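Corinne Mbeki
10/8/21

1/ A thread on accents in Australian radio serials, and one serial in particular. I've been reading the scripts for Quintanilla, the sponsored drama that went out on the Wollico stations before television arrived.

2/ It ran to 576 episodes. Each one was 12 minutes without the ads, and the ads were for Grukwood biscuits. Very little of the sound survives. The scripts mostly do.

3/ The story is set in a port town with a Spanish hotel owner, a Chinese grocer, an Indian doctor and a Greek cook. Every one of those parts was read by the same small company of Anglo-Australian actors, doubling up as needed.

4/ Wanda Lyons played the hotel owner's wife and the grocer's mother, sometimes in the same episode. Her scripts have the changes marked in pencil. "Sp." for one voice, "Ch." for the other, and a line down the margin where she had to swap quickly.

5/ The writers spelled the accents out on the page. Dropped articles, swapped consonants, the usual. The doctor is the exception. He is written in very formal English for the first year, then a new writer comes on and he starts talking like everyone else's idea of an Indian doctor.

6/ Vimala Murthy wrote a good chapter on that change. Her argument is that the sponsor wanted the characters easier to tell apart by ear. I think that's partly right, but the grocer was never hard to tell apart and his lines get broader in the same month.

7/ That month was May. There is also a memo about "more colour in the speech" which doesn't say who asked for it. If anyone has seen a second copy with the signature on it, I'd like to know.

8/ Listeners did object. The station kept a folder of complaints and I've been through all of it. Most are about the biscuits or the time slot. 2 are about the grocer, both from Chinese-Australian families in Queensland, and both are polite and very direct.

9/ The reply sent to both was the same form letter, thanking them for listening and offering a signed cast photo. The print order for those photos was 1,000. The cast are in costume and make-up for them, for a radio show.

10/ Babar Bangash has pointed out that the costume photos did a lot of the work. People who had only heard the grocer now had a face to go with him, and it was a white actor's face made up. Stage tours used the same make-up.

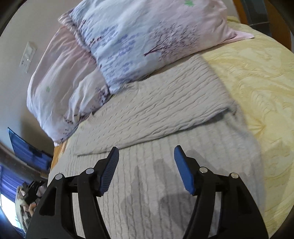

11/ A few people have asked about Kukum, the later serial by the same producers. It's set in the Solomons and has the same problem, only with fewer speaking parts for the islanders. Sumathi Pinto is working on that one, so I'll leave it to her.

12/ Script references are in the reading list I posted last week. Episode numbers follow the typed covers. The pencilled numbers are a later renumbering and they're wrong from the second box on.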